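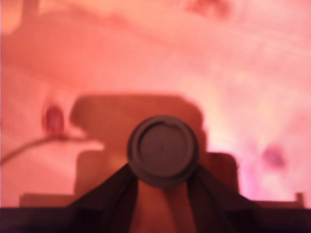
Home | Opinion | Archive | Subscribe

Print this page | E-mail this article

Write down where the cup is before you write down the force limit

July 24, 2018

By Lucyna Witkowska

I have read a lot of draft rules for small robot arms in the past two years, and most of them start in the same place. They give a top speed. They give a force limit. They say who may press the stop button. All of that belongs in a rulebook and I would not take any of it out. But the drafts say very little about the table, and the table is where most of the trouble starts.

In January I was asked to comment on a house standard that Plekia wanted to use at its sites in Zamudio and Vudov. It ran to 253 lines. I went through it with a pencil and marked every line that dealt with the object being handled or the surface it was on. There were 17. The rest was about the arm, the wiring, the log sheets and the people.

I think that balance is wrong, and a coffee mug is enough to show why. An arm that can pick up a mug standing on its base has learned one task. Turn the mug over and the handle points a different way, the rim is down on the wood, and the widest flat part is on top. Lay it on its side and it may roll when a finger touches it. To a person these are all one job. To whoever signs off on the arm they should be three, each with its own line on the test sheet.

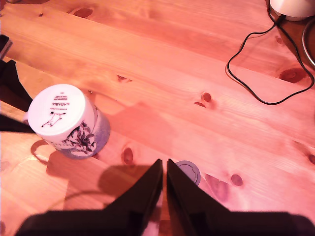 A mug lying on its side. The draft standard has a single entry for "cup."

The usual answer is that a standard should be short and leave the details to the people on the spot. I have some sympathy for that. I have also seen what people on the spot do with a blank box, and so has anyone who has worked in a test room. They write "cup, OK" and go to lunch. Six months later another team reads "cup, OK" and takes it to mean any cup in any position.

What I would ask for is modest. Each test entry should say which way up the object was at the start, which side the handle was on, and what else was within reach of the arm.
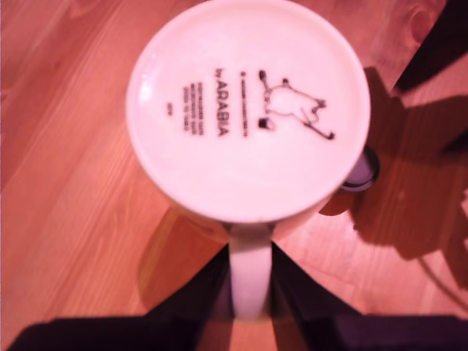 It takes less than a minute to fill in. At Gorkirgate, where a version of this sheet has been in use since the winter, the operators complained for a week or so and then stopped complaining. Their failure reports got longer and more useful. A line that used to say "missed grasp" now says "missed grasp, inverted, handle toward arm," and the next person can set up the same thing and try it.

The second part, what else is within reach, gets the most argument. Many labs want a bare table for testing. A bare table makes for clean results, and I would keep it for the first round. But kitchens and break rooms have jars, cables, bottles and ornaments in them, and a rule that is only ever checked on a bare surface says little about those places. The sheet should record the clutter and leave it where it is. I would go further and require at least one round with ordinary household things left standing near the work – glass included, once the force limits have been checked.

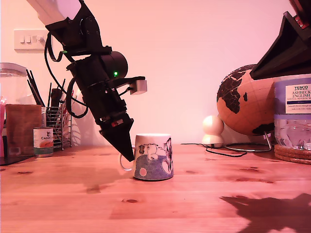 What a revised draft should say

Keep the speed and force lines as they are. Replace the single entry for each object with one entry per starting position. Add a box for nearby items and do not accept it blank. Cables that cross the work area should be written down too, along with whether they are fixed to the table.

I would also change who fills in the sheet. In the Plekia draft it is the same person who runs the arm. Someone else in the room should do it, from where they are standing, before the run begins. An operator who has set up the same mug all morning stops noticing which way the handle points.

None of this makes an arm safer by itself. A careless team can fill in every box and still put a hand where it does not belong. But a standard is read mostly by people who were not there, and at the moment those people cannot tell from the paper what was tested. Plekia has told me the next version will go out for comment after the summer. I will be reading the section on objects first.

Print this page | E-mail this article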